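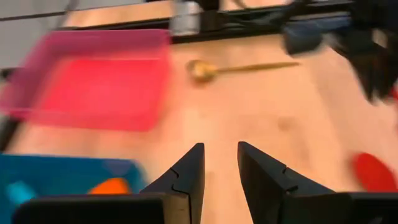 How many bins do you need to clear a kitchen table?

Two will do for most tables, one for things that go back to the kitchen and one for everything else.

Leave the slide up while people sit down. Start when the door closes.

Thank Naseri Library for the room. Say my name, Mircea Matei, and that I run the home sorting class at Temach. The talk is 40 slides shorter than last May's and there will be time for questions at the end. Handouts are on the chair by the door.

OPENING

Ask who has a table at home they can't eat at right now. Wait for hands. Put mine up too.

The table gets everything because it is flat, it is at the right height, and it is on the way in. Mail, keys, fruit, homework, a spoon from breakfast. I don't try to change that. What I teach is how to get the table back in the time it takes to boil water for pasta.

SLIDE: THE TABLE

Go back to the opening slide for this part. Pink bin, blue bin, a light wood table. The gold-colored spoon is still out on the wood, to the right of the pink bin. There's something orange at the blue bin and something red over on the right side.

Ask the room where the spoon should go. Let them argue a little. Somebody will say the drawer. The drawer is correct in the end, but the drawer is a second trip. While sorting, the spoon goes in a bin, and the bin goes to the drawer once.

Main point of the whole talk, say it slowly: sort first, walk later. If you carry each thing to its place as you pick it up, you end up in the bathroom with a roll of tape, reading the back of a shampoo bottle, and the table looks the same as before.

CHOOSING THE BINS

Colors. Pick two that nobody in the house mixes up. Pink and blue work fine. I don't put labels on bins for a table. Labels get argued over, and small kids can't read them anyway. Say it out loud instead: "Kitchen is pink." After a week or so the family stops asking.

See-through or solid. I like see-through plastic for anything that might get left overnight. You notice the banana. If all you own is solid, use solid.

Size. Shoebox size or a little bigger. A laundry basket is too big — it will take the whole table in one sweep and then sit in the hall until Thanksgiving. If the bin fills up before the table is clear, stop and empty it.

No lids. A lid gets set down on the table and then it's one more thing on the table.

Price. People always ask. I had a budget of 80 dollars for the class set and didn't spend all of it. At home use what you have. A dishpan is a bin.

(Pass around the sample bins here. Get them back before the break. Last time one went home with somebody.)

THE ORDER OF WORK

Pull both bins onto the table, off to one side. Left side if you're right-handed, so you aren't reaching across yourself. Some people like them on a chair. Fine, as long as they're close.

Big things first. Then round things, as they roll once the big things are gone. Then flat things, meaning paper. Silverware whenever your hand is near it.

Paper doesn't go in a bin. Stack it at one corner and leave it. Paper needs reading, and reading is how the whole job stops. I had a student at the Stasirer center who found a letter from her sister and was done for the day. She said it was worth it. Still, stack it.

When you don't know which bin a thing belongs in, put it in the second one. Don't hold it for more than a breath. The second bin is allowed to be a mess.

Demo: clear the front table. Use the mug, the scissors, the lemon, the batteries, the tape. Talk while doing it. Don't rush, people will copy the speed.

EMPTYING

Kitchen bin first, every time. It may have food in it. Stand at the sink and empty it from there: wash what needs washing, put the silverware in the drawer, fruit in the bowl.

Second bin, go room by room in one loop and end back at the table. Anything left over after the loop either gets a home tonight or goes out. Be firm on this. A leftover that stays in the bin makes the bin a drawer, and you already have a junk drawer.

Rinse the bins now and then. Warm water, dish soap, dry upside down.

WHAT GOES WRONG

One person sorts and another person unsorts. Talk about it before starting. Give the other person the loop.

Somebody buys a third bin, then a fourth. Mention the Grudeo workshop, where the group brought so many bins that we had to sort the bins. Pause for the laugh, move on if there isn't one.

Doing it too late in the day. After dinner is better than before bed.

Starting with the closet because the closet feels more serious. The class sheet lists about 1,000 small items for a whole house, and the ones on the table are the ones you see every morning. Start there.

QUESTIONS I USUALLY GET

What about glasses and breakable things? They don't go in either bin. Carry them to the sink by hand before you start.

Does it work on a desk? Yes, but change the first bin to "stays in this room." Cables take longer than you think they will.

Do kids have to help? Mine put in the round things. They treat it as a game and I don't correct their aim.

What if the table is glass? Same thing. Put a dish towel under the bins so they don't scratch it.

If it goes quiet, ask what the strangest thing on anyone's table is.

CLOSE

Homework is on the handout: one table, two bins, before the next meeting. Sign-up sheet for the fall class is at the front desk. Turn off the projector and stack the chairs against the back wall.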